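Skoko 作業写真 家庭内の動作データ収集

Skokoは、家の中の片付けや物の出し入れをロボットに学習させるための動作例を集めるプロジェクトです。このページには収集作業の写真と、作業ごとの短い説明を置いています。説明は作業の種類別に並べました。写真の追加に合わせて書き足しているため、項目によって長さがそろっていません。

最終更新 2023年3月30日

収集の概要

動作例は3094件あります。1件は、ひとつの作業の開始から終了までを記録したものです。途中で失敗してやり直した場合も、開始の姿勢に戻るまでは同じ1件として扱います。このうち確認が済んで学習に回せるものは2000件で、残りは確認待ちか、ラベルの付け直し待ちです。

記録はFlatirlowという社内ツールで管理しています。映像、関節の角度、把持の開閉、作業の指示文を同じ時刻軸に並べて保存し、あとから区間ごとに見直せるようにしてあります。以前は映像と関節の記録を別々のフォルダに置いていましたが、対応が取れなくなった記録が出たのでやめました。

収集場所は、Sauerlandと呼んでいる建物の部屋と、Livskaの実験室です。部屋ごとに照明と床の色が違います。家具の位置は固定していません。

扉の開閉

収納扉、冷蔵庫、電子レンジ、洗濯機を対象にしています。件数がもっとも多い作業です。

扉の記録は「閉から開」と「開から閉」を分けて取ります。続けて取ると、開ききったあとの静止時間が短くなり、区間の境目が決めにくくなります。開ききった姿勢で腕を止め、そこで一度記録を切ります。

開く角度は指定しません。指示文には「開ける」とだけ書き、どこまで開いたかは確認の段階で「全開」「半開」「わずか」のいずれかを付けます。「わずか」は、中の物に手が届かない程度の開き方です。

取っ手の形も記録に添えます。棒状のもの、くぼみに指を掛けるもの、押して開くものがあり、同じ「開ける」でも手先の動きが大きく変わります。くぼみ型は手先の向きが少しずれるだけで滑るため、失敗例が多く残っています。失敗例も消さずに保存しています。

引き出し

浅い引き出しと深い引き出しの両方を使います。浅いほうは片手で引けます。深いほうは中身の重さで引き始めの抵抗が変わるので、中身を入れ替えたら新しい組として登録します。

引き出しを最後まで引くとレールの止めに当たります。当たったときの衝撃が関節の記録に出ますが、除かずに残しています。止めに当たる前に自分から減速した例と並べて使います。

物の移動

机から棚、棚から箱、床から机の組み合わせです。物は部屋にあるものを使います。専用の模型も試しましたが、形と色がそろいすぎていて、別の部屋に移ると成績が落ちました。今は模型を位置合わせの確認にだけ使っています。

指示文は短く書きます。

よい例 「コップを棚に置く」
よい例 「布を箱に入れる」
直した例 「手前にある少し大きめのほうのコップをていねいに棚のあいている所へ置く」

最後の文は、操作した人が自分の判断まで書き込んでいます。どれを選んだか、どこに置いたかは映像と別のラベルでわかるので、文には入れません。同じ種類の物が並んでいて区別が必要なときだけ、色か位置をひとつ足します。

柔らかい物

タオル、衣類、袋、紙などです。持ち上げると形が変わり、終了の状態が毎回違います。「たたむ」の終わりをどこに置くかで操作者の判断が分かれたので、角を合わせて手を離した時点を終わりと決めました。きれいに重なっているかどうかは問いません。

袋は、口が開いているか閉じているかを開始時に記録します。中身の有無も外から見ただけではわからないことがあるため、操作者が申告します。

紙は難しい対象です。机に密着した紙は端を持ち上げるのに時間がかかります。机の縁まで滑らせてからつまむ方法と、指先で端をめくる方法の両方を集めています。どちらか一方に統一する予定はありません。

視点と移動

頭部の高さのカメラと、手首のカメラの2系統で記録します。腕が映っていない時間も保存します。対象に近づく、向きを変える、見回すといった区間には腕が入らないことがあり、以前は確認の際に「作業なし」として落としていました。現在は「観察」というラベルを付けて残しています。

観察の区間では、対象の名前と状態だけを書きます。状態は「開」「閉」「不明」から選びます。中が見えていても、奥に物があるかどうか判断できなければ「不明」にします。

移動中は画面が揺れます。揺れが大きい区間も切り取らず、ぶれの程度を付けて保存します。学習側で使うかどうかを選べるようにするためです。

部屋の準備

開始前に部屋を片付けすぎないようにしています。家具のまわりに荷物や日用品があっても、通路がふさがっていなければそのまま記録します。通れないときは動かし、動かしたことを記録に書きます。

動かさずに残すもの
床の荷物、椅子、ごみ箱、机の上の飲み物、積んだ布や紙

必ず片付けるもの
名前や住所が読める書類、画面の点いた端末、刃物、割れやすい器

飲み物は、ふたが閉まっていることを確認します。ふたのない容器は、対象物として使うときを除いて別の部屋に移します。

照明は部屋の備え付けのものを使い、撮影用の照明は足しません。窓のある部屋では時間帯で明るさが変わるため、開始時刻を残します。カーテンの開け閉めは、1回の収集の途中では変えません。

確認とラベル付け

確認は、操作した人と別の人が行います。見る順番は、映像、指示文、区間の境目、状態のラベルです。指示文を先に読むと、映像にない動作まであったように思い込むことがありました。今の順番にしてから、状態ラベルの付け直しが減っています。

境目は、対象に触れた瞬間と離れた瞬間に置きます。手先が対象に隠れて見えないときは、把持の開閉の記録を参考にします。それでも決まらないときは前後を広めに取り、「境目不確か」を付けます。

確認者どうしの判断が食い違った記録は、Flatirlowの保留一覧に入ります。保留一覧は週の終わりにまとめて見ます。話し合っても決まらなかったものは学習に使わず、理由を書いて保管します。

写真 冷蔵庫

上段の冷凍室の扉が開いた状態。下段の扉は閉じています。

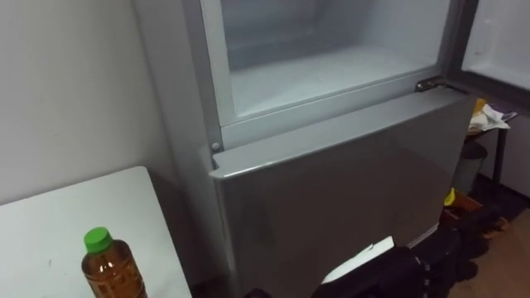

同じ作業を何度も記録するのはなぜですか。

開始の位置、対象の向き、部屋の明るさが少しずつ違う例がないと、学習した動作が特定の条件でしか再現されないためです。同じ条件のままの繰り返しは少数にとどめ、何かひとつ条件を変えてから次を記録します。

冷蔵庫まわりの記録方法

上下に扉がある機種では、対象を「上の扉」「下の扉」と書きます。「冷凍室」「冷蔵室」と書くと機種によって上下が入れ替わるため、指示文では使いません。写真の見出しや説明では普通の呼び方をしています。

扉を開けたままにする時間は短くします。中に物を入れる作業では、入れる物を先に机に並べ、開けてから探すことがないようにします。警告音が鳴る機種では、音が鳴った時点でその回を終了し、扉を閉めてから次に移ります。

開いた扉が通路側に出ると、腕の戻り道が狭くなります。扉の開く向きを記録票の備考に書き、右開きか左開きかを確認者にもわかるようにします。両開きの機種は今の収集には入っていません。

扉を閉める作業では、手を離したあとに隙間が残ることがあります。隙間が残った場合は「半開」や「わずか」に当てはめず、「閉め残し」とします。あとから押して閉めたときは、押した動作を別の区間にします。

Sauerlandの部屋での注意

床に置いた荷物の位置は、組が変わるごとに入れ替えてかまいません。ただし、扉の可動域と台車の通り道にはかからないようにします。机を動かしたときは、頭部カメラの高さを確認し直してください。

机の上に置いた物が手前に映り込むことがありますが、対象の扉が見えていればやり直しません。対象の半分以上が隠れているときは、台車の位置をずらして新しい回として始めます。

次の収集

4月は、扉の開閉と物の移動をつないだ長い作業を始めます。「開ける」「入れる」「閉める」を1件の中で続け、区間ラベルは今までと同じものを使います。途中で物を落とした場合は、拾い直すところまで記録します。

Livskaの実験室では、棚の高さを変えた組を先に取ります。引き出しの深いほうは中身を入れ替えたばかりで、組の登録がまだ終わっていません。登録が済むまでは浅いほうだけを使います。

写真について

このページの写真は記録作業の中から選んでいます。明るさの補正はしていません。対象の名前と扉の状態だけを添え、部屋の中の物の名前は並べていません。写真の説明に誤りがあるときは、Flatirlowの連絡欄に写真の見出しを書いて知らせてください。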